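# The long second life of the office computer

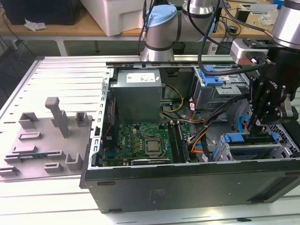

*A desktop tower with its side panel off, showing the Dell motherboard and power supply.*

Every February the storeroom at Urkby town hall fills up. The council replaces a share of its desktop computers at the end of winter, and the old ones are stacked on pallets next to the folding chairs until somebody signs them away. For years they went to a scrap dealer, who paid by weight. Now most of them go eleven miles up the road to Merik, a small repair firm in a former bakery, and a good many end up back in Urkby, on kitchen tables and in the library.

Merik handled 3,000 machines last year. Almost all were office desktops, which are dull to look at and pleasant to repair. They were bought in batches, so the parts match. They spent their working lives under desks, running a spreadsheet and an email program, and were switched off at half past five. The makers expected them to be serviced by company technicians, so the cases open without a fight and the memory lifts out with two clips.

Laptops are a harder business. On many thin models the memory is soldered down and the battery is glued in. Merik takes them if they come as part of a larger lot but doesn't go looking for them.

The work on a desktop follows much the same order each time. The dust comes out first. An old office carpet gives up a surprising amount of fluff, and most of it settles on the fan and the fins beneath. The drive is wiped, or shredded if the former owner asks for that. The small round battery on the motherboard is swapped, because a flat one makes the clock forget itself and the buyer ring up to complain. Then more memory goes in. On an older machine, extra memory and a solid-state drive make more difference than anything else you can buy.

A finished computer sells for £99 with a keyboard and mouse. A monitor is extra. The firm gives a six-month guarantee, and the commonest fault inside that period is the power supply, followed by cables that were never pushed fully home.

Who buys them? Parents in late August, mostly. Small shops that need something for the stock list. Retired people who have been told their present computer can't take the next version of its operating system. That last group has grown, and it cuts both ways for Merik, since the same rule that brings in customers also shuts out a large part of the stock. Machines that fall on the wrong side of the line are sold with Linux installed, at a lower price, or broken up for parts.

The village school at Brirkura took 6 of the Linux machines for its computer room and later asked for more. Children there use them for typing, drawing and looking things up. The staff found the change of system harder than the pupils did, and the printer took a fortnight to get working.

There are limits to all this. An old desktop can use more electricity than a new small one, and if it runs all day the difference shows on the bill. Someone who edits video or plays recent games will be disappointed. Spare parts for some slim cases are hard to find, as the power supplies are an odd shape that fits nothing else. Merik keeps 200 of these on a shelf upstairs, sorted by connector, and is reluctant to sell any separately.

The other difficulty is supply. Karimi, a leasing company that used to pass on its returns at a low price, now sells the better ones through its own website. Councils and colleges are holding on to their equipment for longer, too. It's good news for anyone who dislikes waste and bad news for a firm that needs pallets coming through the door.

If you have an old tower in the loft, it may be worth opening before you throw it out. Unplug it, lay it on its side on a table with good light, and take the panel off. Touch bare metal on the case before handling anything. Leave the power supply itself closed, as it can hold a charge after it has been unplugged. Look for the label on the memory and write down what it says, then check how many slots are free. A matching second-hand module usually costs less than a takeaway.

Merik's counter opens at nine and closes at four. Bring the computer but leave the monitor at home, and take a copy of your photographs first.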